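Prorkosier Wraps, and Other News From the Darkley Set

December 12, 2020

It has been a lovely, busy week for those of us who follow the Anbridge players wherever they wander, so pour yourself something warm and settle in, because there is quite a bit to get through (and a ticket giveaway near the end, for those who like to skip ahead).

The big item first. Filming on "Prorkosier," the mountain drama with Severin Grabner as a disgraced surveyor, has finished at long last. Grabner broke the word himself during a radio chat, saying he had handed back his boots, slept for most of two days and then found he missed everybody terribly. The shoot ran for nearly 40 days, most of them outdoors, and he had nothing but kind things to say about director Nadja Oberholzer, who lets her actors keep going long after the scripted lines have run out. He thinks a good part of the film will be made up of those leftover moments, and if you have seen her earlier work you will know what a treat that could be!
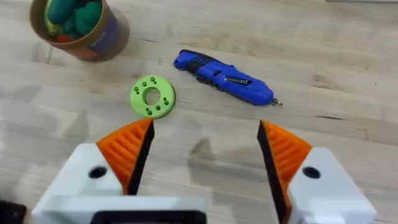

On the table.

Oberholzer is cutting the picture now and hopes to show it in May, though she was careful to say that no festival has been settled. The current running time is 158 minutes. She would like to bring that down a little, but she sounded in no great hurry about it, and I for one would happily sit through every minute.

Meanwhile, Theresia Gasser has been cast in "Zwahlen," a six-part television series about a family of watch dealers who stop speaking to each other over a will. She plays the eldest sister, and from what we hear it's a good meaty part with plenty of shouting in it. Longtime readers will remember that Gasser and Grabner played husband and wife in "Darkley," the series that brought so many of us together in the first place, and it is a real pleasure to see her back on screen after such a long stretch of stage work. There has been a good deal of talk about whether the rest of the old cast might turn up in small roles.
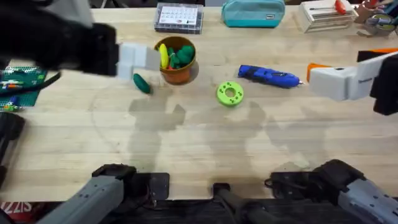 Craig Swanson wrote in to say that he would gladly trade any number of cameos for one proper scene between Gasser and Grabner, and that he still goes back to the railway station episode of "Darkley" every winter. He also wondered whether "Zwahlen" will be subtitled for viewers over here. We have asked, Craig, and will pass along the answer as soon as we get one.

One last bit of casting: Corina Baumgartner has joined Gasser in the series as the family lawyer. The two have never worked together before, but Baumgartner told us she saw Gasser on stage as a student and waited at the door afterward to say thank you, so she is looking forward to the first table read with some nerves. 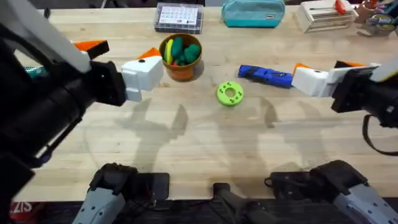

Ticket Giveaway

We have 10 passes to the online "Darkley" reunion reading, with Grabner and Gasser both taking part. To enter, send us the title of your favorite episode and a line or two on why you love it. Please include your name as you'd like it to appear, as we plan to print a few of the replies in the next update.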